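We are looking for people who like books, don't mind dust, and can be trusted to put a thing back on the shelf it came from. If that sounds like you (or like somebody you live with), please read on and forgive us for going on a bit. We have never managed to write a short notice yet.

Nosis is a small reading room and book exchange in Bullovville. We lend, swap and give away second-hand books in Chinese, Turkish and English, and the Chinese shelves in particular have grown far faster than we have been able to look after them.

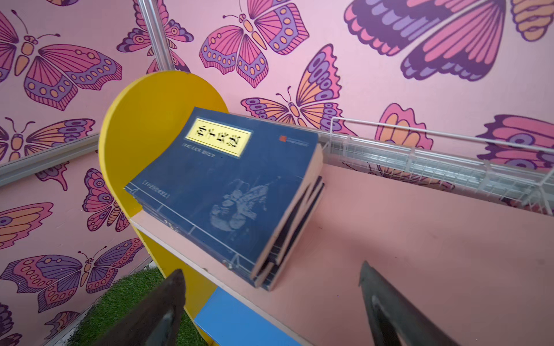
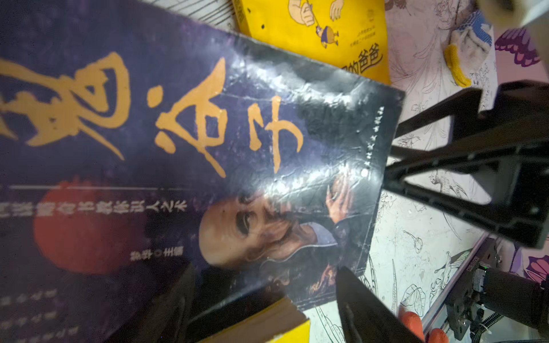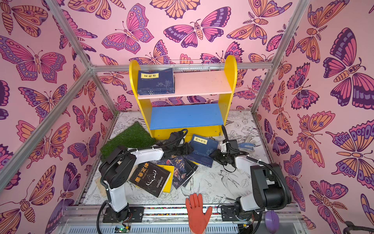
*Chinese-language books on and off the shelf. The dark blue book with the yellow label in the last picture is 菜根谭.*

## Shelf helpers wanted, February start

**Where:** Nosis reading room, Bullovville
**Hours:** one morning or one afternoon a week, whichever suits you
**Places:** four
**Apply by:** Friday, November 10, 2023

### What you would be doing

Mostly sorting and shelving, and we do mean mostly! Almost 700 books reached us over the summer from the old Bozkurt lending library when it closed its doors, and we have been through 241 of them so far. The rest need to be looked at one by one, wiped down, given a slip with the title in the original and in English, and found a home on a shelf where a reader might come across them.

It is a lovely muddle of a collection. There are old classics in navy covers, big glossy paperbacks with gold brush lettering across the front, and bright yellow books with cartoon drawings on the cover, and you can easily go from one to the next in a single armful. Some covers are scuffed or creased. We keep those, and we are rather fond of them.

The low shelves matter most to us, as they are the ones the children use. We like small stacks laid flat with the covers facing up, so that a little one who can't yet read a spine can choose by the picture. You would be filling these up and tidying them again once the books have wandered across the floor, and on a busy Saturday that can mean doing the same shelf several times before lunch.

Other odds and ends that come round:

- mending small tears with tissue and paste (we will show you how, and you can practise on our worst atlas)
- helping readers find a book, or find a chair
- packing boxes for the Ondanness swap, which we send off twice a year
- putting the kettle on

### Who we hope to hear from

You don't need to have worked in a library. We would much sooner have someone patient and cheerful who is happy on their knees beside a low bookcase than someone with a certificate who isn't. If kneeling is difficult for you, do say so, because there is plenty to be done sitting at the big table and we will gladly share the work out to suit.

For two of the four places we do need people who can read Chinese comfortably enough to write out a title and tell a cookery book from a book of poems. Simplified or traditional is fine, and if you read both we may well do a small dance. The other two places are open to anyone over 16.

It helps if you can lift a box of paperbacks, or are willing to unpack it where it stands and carry it in bits, as most of us do.

### What you get

This is unpaid, I am sorry to say, but we cover your bus fare, there is soup on the colder days, and every helper may take home one book a month from the duplicates. There are 107 duplicates waiting at present, so you won't be short of choice. You'll also get proper training over your first two visits, always alongside someone who knows the shelves, and a written reference after six months if you would like one.

### How to apply

Write us a letter or drop a note through the door. Tell us a little about yourself, which mornings or afternoons you could manage, which languages you read, and the last book you enjoyed enough to press on a friend. A page is plenty. We read every one, and we will answer every one too, though it may take us a week or two to get round to you.

We'll invite people in for a cup of tea and a wander round the shelves before anything is settled, so that you can see whether you like us. Bring a child if you need to. The door sticks a little in damp weather, so give it a good push.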